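Speaker notes - keepsakes and what to do with them (evening talk, Stekby)

Start w/ the question, no hello. Who has a box at home they haven't opened in years? Wait for hands. Don't rush this.

Then my own. Moved twice in 2 years, same boxes both times, still taped. Paid to move them!

Point one - we keep the container and forget what's in it. Cookie tins, candy tins, shoe boxes. Buttons go in. Then letters, then keys to nothing.
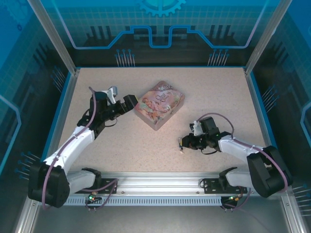
At the Jemal talk a voice from the back: my mother's tin had only receipts in it and I still can't throw it out. Use that. Let people laugh, then slow down. Receipts in her handwriting on the back, that's the part that got the room.

Point two - sorting. Lisel method, quick version:
- one box at a time, table cleared
- keep, give, don't know
- "don't know" gets a date on the lid, look again in December

Figures for the slide: 156 items in my hall closet, 138 left the house. Say it slow, poeple write this down. Don't do the percent, got it wrong last time.

Skip the bit on storage unit costs if past 7:30.

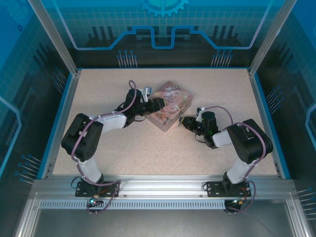

Pink box, center of the table

Point three - paper. Worst of all. Letters first, photos last, never the same night. Acid-free folders from Tirnari are fine, so is a plain envelope. No rubber bands, they go sticky and pull the ink off.

Photos: my aunt left 4000 slides. Kept one tray. Story of the lake trip here, short version only!! 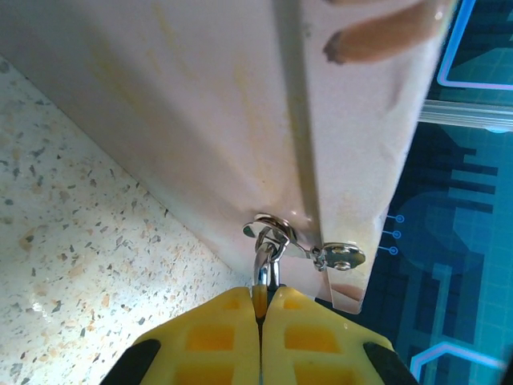

Families fight over the small stuff, hardly ever the couch. So ask early. Ask while the person can still tell you who gave it to them and when. Write it on a slip and put the slip inside, dont trust your memory.

Questions. If none, ask what's the oldest thing in thier kitchen drawer - always works.

Handouts by the door, sign-up sheet for the spring group too. Chairs back against the wall before 9.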